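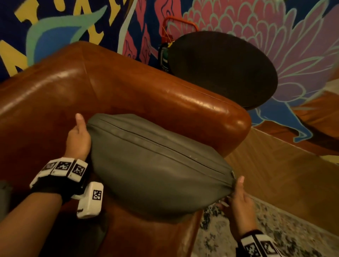 Gray cushion, leather sofa, two hands. Still the way it gets done.

My sister-in-law asked me over dinner when she can buy a robot that tidies the living room, and I've been chewing on it ever since (I do this, my family is very patient). I went home and read everything I could find, starting with the brochure for the Plorkanico, a home helper the folks at Trasley sent me after I filled in a form. It promises 29 household tasks. I read the list twice, and "cushions" is on there, all by itself, with no details whatsoever!

And cushions are hard! A cup keeps its shape when you pick it up. A seat cushion bulges in the middle the minute you push on one side, and then you have to work it into the curve of the chair back and feel whether it has gone in far enough. Most of that is in the fingertips, and fingertips are where the machines still seem to struggle.

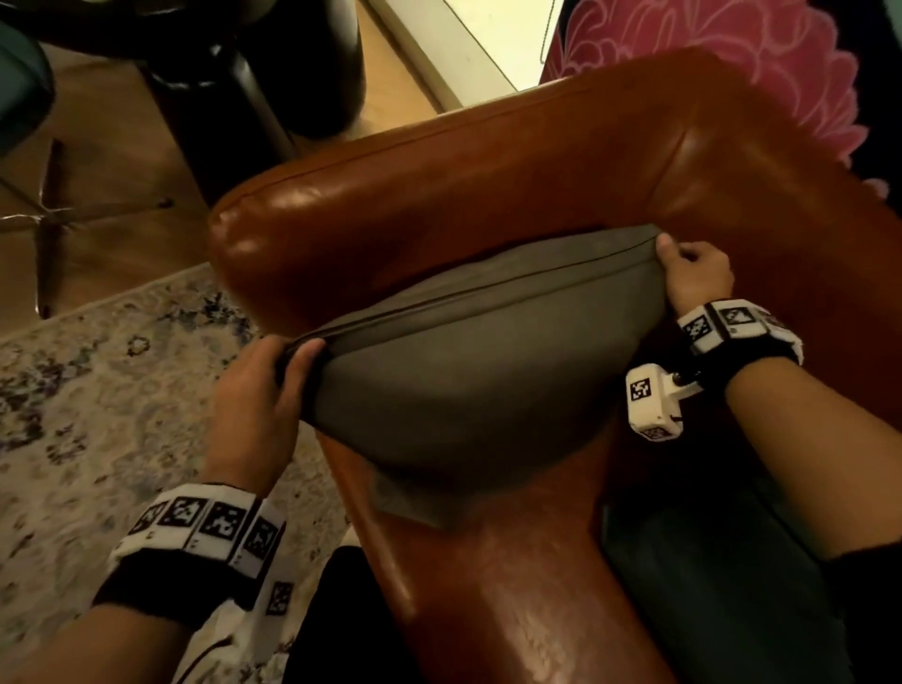
One reader, Minja, wrote to me that I'm being too gloomy, and that a robot taking ten minutes over one armchair would suit her fine as long as she was at work while it did it. I think that's a fair point, and I've gone back and forth on it all week. Slow is fine by me too. What I want is for the chair to be sat in afterward without anybody having to fix it first.

Then there are the pillows, which are floppier still, with corners that bunch up wherever you grab them.

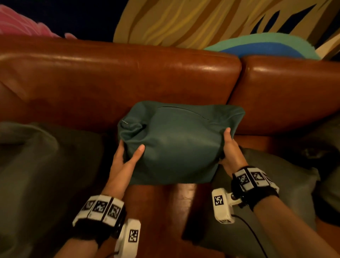

So my answer to my sister-in-law is a few more years for the soft stuff, and sooner for floors and maybe dishes. The Plorkanico costs $2973, and for that I'd like to see it do a whole sofa, start to finish, in a house it has never been in. I've put my name down for a demo in November and I'll write it up here, probably at too much length.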